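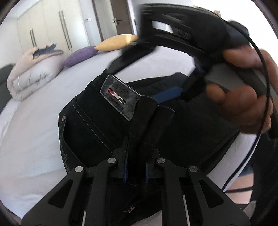

Stirkcombe Curling Club
Progress report to the Leite Sports Fund, second period
Prepared by Elaine Caldeira, development officer

This report covers the work paid for by the grant between the end of last season and May. The first report dealt with the hire of ice and the purchase of junior stones, so those items are left out except where the costs have changed.

Junior program
We now have 23 juniors registered. Most of them came through the school sessions in the fall and stayed on for the club evenings. Attendance held up well until the spring break and then dropped, as it did last year. The Saturday slot we asked for was not available, and the juniors skated on and off the ice at 5:30 p.m. right after the hockey practice, with the surface still rough. The rink has agreed to a longer gap next season so that the ice can be pebbled properly before we start.

Two teams entered the under-18 event at Stitesberg. One lost all of its group games. The other won 3 and reached the quarterfinal, where it went out to the home side on the last stone. Travel was by shared cars – the minibus quote came in well over what we had set aside.

Coaching
The plan called for 3 new coaches at the first level. Two have finished the course and are working with the juniors. The third had to withdraw for work reasons and has asked to be put down for the next course. The fee was carried over by the organizers, so there is no loss to the grant.

Both new coaches have asked for more time on sweeping and on line calling. We have added a practice evening for this and will keep it going if the ice cost stays where it is.

Equipment
The delivery sticks and the smaller brooms have arrived and are in use. The brooms wear faster than we expected and we should budget for replacement heads. Grippers for the shoes were ordered in mixed sizes, and we are short of the small ones.

The Tirix timing set is installed on sheet 2. It took two visits to get the hog line sensors lined up, and the display at the far end still drops out now and then. The supplier is sending a new cable.

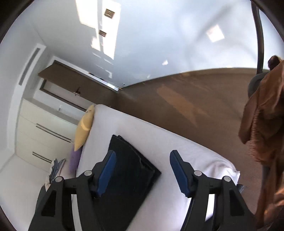
Budget
Spending is within the agreed total. We have $1062 left under the travel heading. With your approval, we would like to move this to ice hire for the early part of next season, when we run the open evenings for beginners. Coaching and equipment are both close to their limits and no change is requested there.

Next period
The beginner evenings start when the ice goes back in. School visits will be booked before then, and we hope to add the middle school on the north side of town. A final list of dates will be sent to the fund once the rink confirms our hours.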